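Hanging Things Up: Notes on Hooks, Rails and Baskets

Most of these tips came out of two small rooms, a galley kitchen and the utility room behind it. Neither has much floor and both have plenty of wall. Prices and stock were checked in October 2022.

Before you buy anything

Empty one cabinet or one shelf onto the table and put back only what you used in August. What is left is either seasonal or clutter. Seasonal things can go high up or in another room. Wall space at hand height should go to what you reach for every day: dish towels, scissors, the colander, measuring cups, the dustpan.

Hold the item against the wall where you think it should hang. Open the nearest door and the nearest drawer. A rail that looks fine on paper can catch a cabinet door at the corner, and you will find out after the holes are drilled.

Finding something solid

In a framed wall, a stud will hold far more than any plastic plug. A stud finder is worth having, but a strong magnet dragged slowly across the wall will also find the drywall screws, and the screws are in the studs. Mark each one with painter's tape so there is no pencil to clean off.

If the rail has to go where there is no stud, use toggle bolts and go by the rating on the package. Cut it in half for anything that gets pulled on, such as a towel bar. Tile needs a carbide or diamond bit, low speed and no hammer setting. Put tape over the spot so the bit does not skate.

Always check for pipes and wires. Straight above and below an outlet or a faucet is the place to leave alone.

Rails

One long rail is better than several short ones. You only have to level it once, and you can slide things along when your habits change. I have used the plain Bodden rail in the kitchen for years and the heavier Heinonen one in the utility room. The Heinonen brackets have slotted holes, so there is a little room to correct a hole that wandered. The Bodden ones do not, and you have to drill where you said you would.

Leave at least a hand's width between the rail and whatever is below it. Long-handled tools need more. Hang the longest ladle you own from a piece of string at rail height and see where it ends up.

If a rail sags in the middle, add a third bracket. Moving the load toward the ends only puts off the problem.

Wire baskets

A basket with hooks on the back edge can be lifted off and washed, which a screwed-on shelf can't. Fine mesh is good for small things like clips, jar lids and bag ties. Wide mesh lets dirt fall through and suits onions, potatoes and garden gloves.

Coated wire rusts first where the hooks rub the rail. A short length of clear tubing slit down one side and pushed over the hook stops the rubbing and the rattle too. Check the welds once a year. A basket that has started to lean forward is usually overloaded, and bending the hooks back only works one time.

Do not put glass in a hanging basket over a sink – or oil over a stove.

Hooks

Give every hook one thing. Two towels on one hook stay damp, and the one at the back gets forgotten. Leave one hook free in each row for whatever you are holding when the phone rings.

Open hooks that turn up at the end are best for brooms, aprons and extension cords. For cups, get the kind with a smaller opening. Adhesive hooks are fine on glass, glazed tile and smooth painted metal. Wipe the surface with rubbing alcohol, press hard, and leave the hook overnight with nothing on it. They are no good on fresh paint or on anything with a texture.

Cleaning

Grease settles on everything near a stove, so a rail there needs a wipe every week with hot water and dish soap. Baskets can soak in the sink for an hour. Use an old toothbrush at the crossings, rinse, and dry them with a towel so water does not sit at the welds. Skip the scouring powder on chrome and on coated wire. 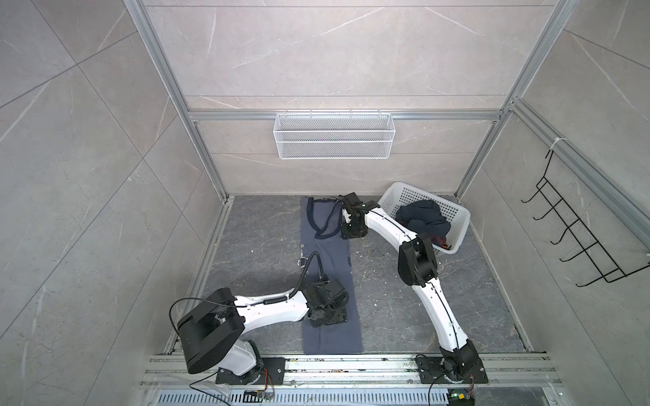

For a utility room, hang the wet things lowest and nearest the drain. Mops go head up with the handle clear of the floor, and rubber gloves go by the cuff with a clothespin. Spray bottles can hang by their triggers straight from the rail, provided no child can reach them.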